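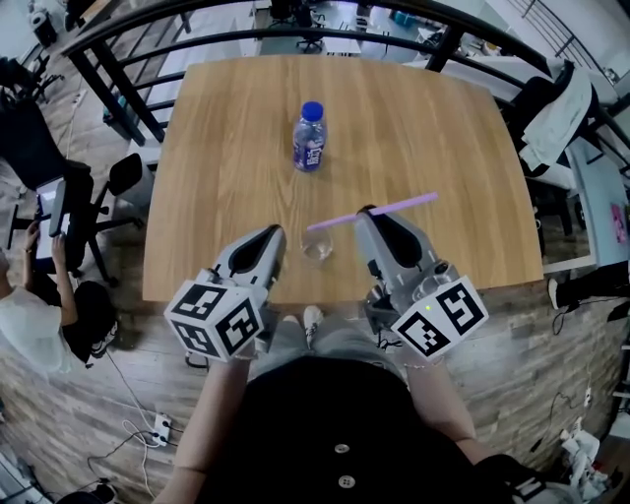

Ticket 139: Incorrect details on celebrity profile page
Site section: Biographies, Film and Television
Priority: 2
Status: Resolved
Assigned to: Danjuma Sani

Issue reported
A reader notified the Gasberg editorial desk on Tuesday that the profile of the actress Paswood Carré displayed the wrong age and listed a spouse who belongs to a different entry. The same error appeared in search previews.

Log
9:10 a.m. Report confirmed. The facts box was drawing its data from the entry for the singer Grultham, whose profile was published in March.
9:40 a.m. Facts box removed from public view. The article text was checked and found to be correct.
11:15 a.m. Fault traced to a duplicate profile number created when the older biographies were imported. Eight profiles were affected.
1:30 p.m. New numbers issued to all eight profiles. Page cache cleared.
2:05 p.m. Facts box restored. Age and family details now match the article.

Remaining action
Search previews may show the former details for up to 30 days. Readers who continue to see wrong information on the page itself are asked to reload it and, if the error remains, to reply to this ticket with the page address.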